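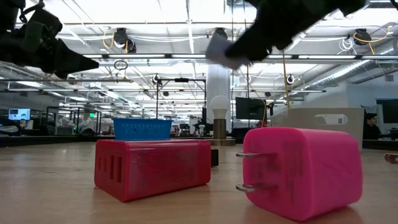 Edeltraud Auer wrote: Before anyone touches the software, take the fingers off and clean the mounting faces. Nine times out of ten a gripper that won't close right has grit under a finger. The tenth time somebody put them back on the wrong sides and went to lunch.

fenis_bench
Posted Monday, April 8, 2019
Already cleaned them, twice. Right sides too, I scribbled L and R on the backs in January after the lunch incident. To repeat the question for people who only read the title: two-arm tabletop cell, Onik controller, the gripper gets a "closed" command, reports closed, and I can still see wood between the tips. It handles the big blocks fine. Anything thin, it reports a grip and goes home with air. 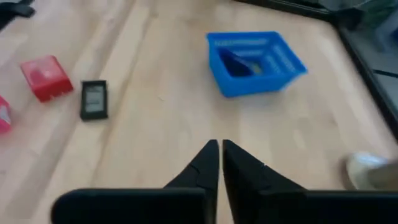 Wrist camera, command at full close. Gap gets a little wider toward the bottom.

lokik_refugee
Your camera needs focusing before your gripper needs anything. I can't read one word of print on that table. How are you judging a gap through that?

fenis_bench
By looking at it. The picture is soft, the gap is still a gap. But fine, lens is on the list.

lokik_refugee
Put it at the top of the list. Loosen the lock ring, close the fingers, focus on the tips, tighten the ring. Then check it again, as tightening the ring always moves it.

Edeltraud Auer
Disagree. Focus at the tips and everything on the table goes soft, and the table is where the work is. Focus on a part sitting where you'd normally pick it up, and accept slightly fuzzy fingers. You know where your fingers are.

lokik_refugee
Apparently he doesn't.

two_wrenches
Has anyone asked when it was last zeroed? The Onik keeps the old zero after a finger swap and won't mention it. Take the fingers off, run the home routine, put them back, then home again on a feeler gauge. Cycle counter on ours said 1,003 when we found this out. We had been blaming the belts.

fenis_bench
No, not zeroed since the swap. The Mösli manual has it on page 40, under "Storage."

Edeltraud Auer
Of course it does. Zero first, then torque the finger screws in 2 passes. If the gap is still wider at one end after that, a finger is sitting crooked and no zero will fix it.

lokik_refugee
And then focus the camera.

fenis_bench
Zeroed, screws done in two passes. Tips meet now. Still a hair open lower down, so the left finger comes off again tomorrow. Lens not touched yet, please don't write in.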